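Stesamano: stuck in Clanora, ferry guy won't talk to me, did I break my save?

Posted October 2, 2025 in RPG Help

saltedslime

So I'm 17 hours in, playing on the normal setting, and I think I soft locked myself. Finished the flooded library, got the bell, went back to Clanora to take the ferry across to Ibarra like the quest log says. Ferry guy just stands there. No talk icon. Tried sleeping at the inn, tried leaving town and coming back, tried swapping party leader. Nothing.

Main quest still says "Show the bell to the ferryman." Bell is in key items, I checked like ten times. The bell icon is a little gray and I don't know if it's always been like that??

Other stuff that might matter. I did the lighthouse side quest BEFORE the library, beat the big crab thing on the roof and got the brass lens. Also I recruited Skilora early because a guide said she's missable. She's in my party now, level 12, everyone else is way ahead of her.

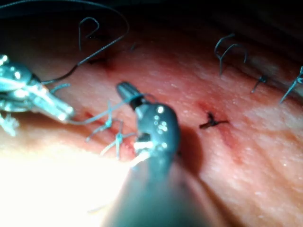 Two robotic instruments, row of sutures

My last save before the library is really old and I do NOT want to redo the water puzzles. Switched the levers for what felt like a whole evening. If there's any way to fix this without loading that save please tell me. I haven't patched the game in a while either, I play offline mostly, not sure how to even check what version I'm on.

Also is the Ibarra chapter long? Kind of wondering if I should just give up and start over on easy. Love the music and the little guys, hate the backtracking.

brinecave

You're not stuck. Had the exact same thing. Gray icon = the bell is not "rung" yet. The log updates too soon, it's a bad log.

What you want to do:

Take Skilora out of the party. Leave her at the inn, talk to her twice so she says the line about the tide. Then go up to the chapel, not the front door, the side stairs behind the fish stall. There's a rope you can interact with only when she's benched. Ring it. Short cutscene, seagulls etc. Icon turns gold. Ferry guy talks.

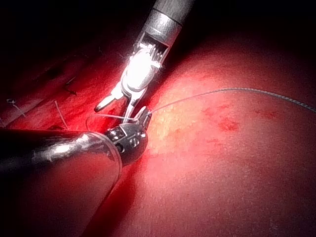
Instrument with its jaws open

If the rope has no prompt, walk all the way off the stairs and come back up. The trigger is tiny. I stood on it wrong for ages and thought the game was broken too.

You can put Skilora back right after. Do it before you board becuase you can't change party on the boat, and there's a fight on the boat. She has the only cheap group heal at that point so you want her even at a low level. Put her in the back row, give her the reed cloak, have her guard on turn one.

Version number is on the title screen, bottom corner, really small font.

Don't restart. Easy only changes enemy damage, the backtracking is the same.
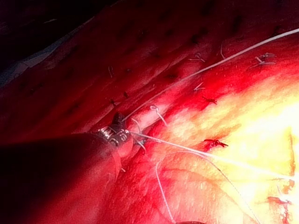 If the bell still won't ring

Some people get a different problem and it does come from the lighthouse. If you took the brass lens first, the game sometimes thinks it's still night in Clanora. Look at the windows, are they lit up at noon? Then that's you. Go put the lens back on the stand (yes you can, just use it from the key items menu while facing the stand), leave the lighthouse, go back in, grab it again. Clock resets. Then do the chapel thing.

Takes 4 trips up and down the stairs if you count both floors, boring but works. No enemies on the way up once the crab is dead.

And make a second save slot. Please. The game gives you 51 of them, no reason to live in one.

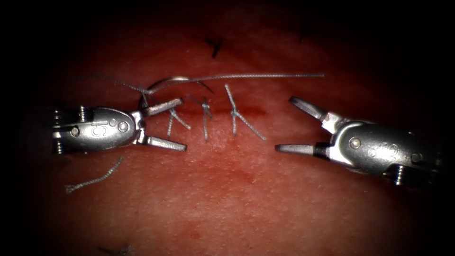 mothlantern: the side stairs thing is right but you don't need to bench Skilora if you already did her tide talk at camp. I never benched her and the rope worked first try. Might be a patch thing, I'm on the newest one. Ibarra is long btw, longer than the library, but way less water and you get the fast travel whistle near the start so the backtracking mostly goes away. Sell the old armor before you cross, shops over there pay almost nothing.

pudding_knight

idk I just started over when this happened to me, second time thru goes fast. skip the lighthouse, the lens is kinda useless anyway

saltedslime

Ok it was the window thing!! All lit up in the middle of the day, never noticed. Put the lens back, picked it up again, rang the bell, gold icon, ferry guy finally has stuff to say. Didn't read the part about the boat fight until I was on the boat so that went badly. Reloading from the dock now with the reed cloak on her. Thank you brinecave, and yes I have two save slots now.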